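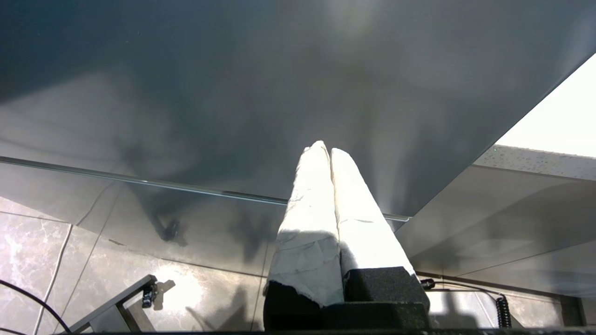 A reviewer for the January round wanted to know why we hadn't just bought better fingers. The full comment ran to one line: "The authors' results may reflect the state of their gripper pads more than their policy." Read it out slowly. Give people a second with it.

8 min read

Then: the reviewer was right, and the rest of this talk is how we found out how right.

OPENING (2 min, no more)

Say what Trondness is. Keep it short, half the room sat through the workshop version. It's a method for learning to open and close household doors and drawers from wrist-camera footage alone. No force sensor, no overhead camera, no map of the kitchen. The arm sees what the wrist sees, and the wrist mostly sees its own fingers and something big and gray.

Point at the padding. White wrap on both fingers, creased and a bit smudged, black foam blocks at the base. The model gets this in every single training image. It is the most thoroughly learned object in our dataset. We have a network that is a world authority on two fingers in wrinkled white stuff, and has some opinions about kitchens.

Wait for laugh. If no laugh, go straight on.

WHAT WE CLAIMED THE FIRST TIME

3000 demonstrations, all collected by hand. After filtering, 1811 left. Don't get drawn into the filtering here, there's a backup slide and it is dull.

We trained on the 1811 and reported that the policy generalized to panels it hadn't seen. Shiny ones too, where the surface hands the camera a smeary copy of the room. That part has held up. I was sure it would be the part that broke, and I had a whole slide of excuses ready, now deleted.

What we did not report, as we hadn't thought to look: every test run used the same wrap as the training runs. Same roll, same person wrapping. Me.

THE REWRAP TEST

Explain slowly, people get lost at this point.

Take the trained policy. Change nothing in it. Strip the fingers, wrap them again from scratch, run the same tasks. Then do it again with a different person wrapping. Then with bare fingers. We did 207 runs over all conditions, and the order was shuffled so that we couldn't fool ourselves by getting better at resetting the arm as the day went on.

Result in words, before the plot: a fresh wrap by the same hands hurts a little. A fresh wrap by other hands hurts a lot. Bare fingers and the arm more or less declines to take part. It drifts up to the panel, stops short, and waits there like a guest who isn't sure this is the right house.

Now the plot. Let them read the axes. Last time I talked over the axes and got four questions about the axes.

WHY

Our best guess is that the policy was using the fingertips as a ruler. The gap between the tips, the length of white against gray, where the bright part of the wrap ends and the shadow starts. With no depth sensor that's a perfectly sensible thing to lean on. It's also a thing that changes when somebody pulls the tape tighter.

Evidence for this: mask out the fingers at training time and the sensitivity to wrapping goes away. So does a good chunk of the skill. The ruler was sloppy, but the policy wanted a ruler.

Somebody will ask about Larkero. Yes, they mask the gripper by default. Their camera also sits farther back, so they lose less when they do it. Be nice about this. Their code is good and we used it.

THE FIX, SUCH AS IT IS

Two changes – neither one clever.

First, we rewrap on a schedule during collection, with whoever is in the lab. The fingers look different from week to week and the policy stops treating any one crease as gospel.

Second, we paste wrinkles. Cut the fingers out of one demonstration, drop them into another, fix up the light badly. "Badly" is the honest word and it's in the paper. The pasted images look terrible blown up on a screen, so don't blow them up on the screen.

Together they recover most of the loss from a stranger's wrap. Bare fingers are still poor. Say so before somebody in row three does.

THINGS I WILL BE ASKED

Does it carry over to the Konda arm? We haven't run it. The Konda pads are molded, so the wrap problem may not come up, and some other problem will.

Did lighting matter? Yes, and we didn't control it well. A strip of direct light on white wrap can wash it out to almost nothing, and we can't fully separate that from the wrapping effect. Krajewska's set has controlled lighting and we'd like to repeat the masking test on it.

Why not add a force sensor? Because then it would be a different talk.

CLOSING

Put the reviewer's line back up. Thank the reviewer, whoever it was. Mention that the rewrap protocol is in the appendix, with the wrapping instructions, which run longer than the section on network architecture.

If there's time left, take the question from the back first, they never get one.

Contact | © 2018 Trondness project | Back to top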